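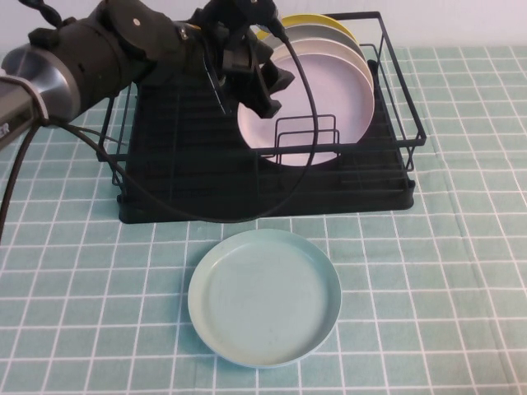
Black rack on the green grid cloth, four plates standing on the right side, mint plate in front.

April, 14:00. Drying rack, continued.

I moved the setup to the table near the wall, because the counter by the sink was too crowded to work there. The tablecloth stays. I wanted to take it off, but Danylo asked to keep it, and the lines help me to put the rack back in the same position after I wash the tray.

Today I looked only at where the plates go. When plates stand in the right half, one behind another, they lean back and they lie partly over each other. It looks tidy. But the faces are close, and I think the water between them has no good way to leave. Last week I filled from the left side with one free space between plates, and the backs were dry much earlier. I did not write down the time then, which is my mistake.

Weights, kitchen scale from Ishida shelf:
Rack with tray, dry: 1,484 g
One mint plate, dry: 248 g
The scale stops at 2,000 g, so I can not weigh the rack with all plates on it. I have to weigh the plates one by one and add. It is slow and some water is lost on my hands and on the scale. Maybe Adura has a bigger scale we can borrow. I will write to them.

The mint plate is difficult to see on this cloth. The color is almost the same, only the plate is a little lighter and has no grid. Two times I put my notebook on top of it. For the next series I would like a darker cloth, or I put this plate always in the rack and use another one for the flat test.

About the flat test: a plate with a raised rim, left lying on its base, keeps a thin ring of water inside where the wall begins. The towel does not reach it well if you wipe fast. Wipe along the rim first, then the middle.

Tray: the slats are easy to rinse, but under them I found old soap in the corners. Please take the tray out and wash it separately, not together with the rack.

To do:
- repeat with one free space between plates, write the start time
- ask Danylo where the Trunport towels are
- try the same plates in the Zernness rack when it comes back
- dry the cloth before folding, it was still damp at the edge this morning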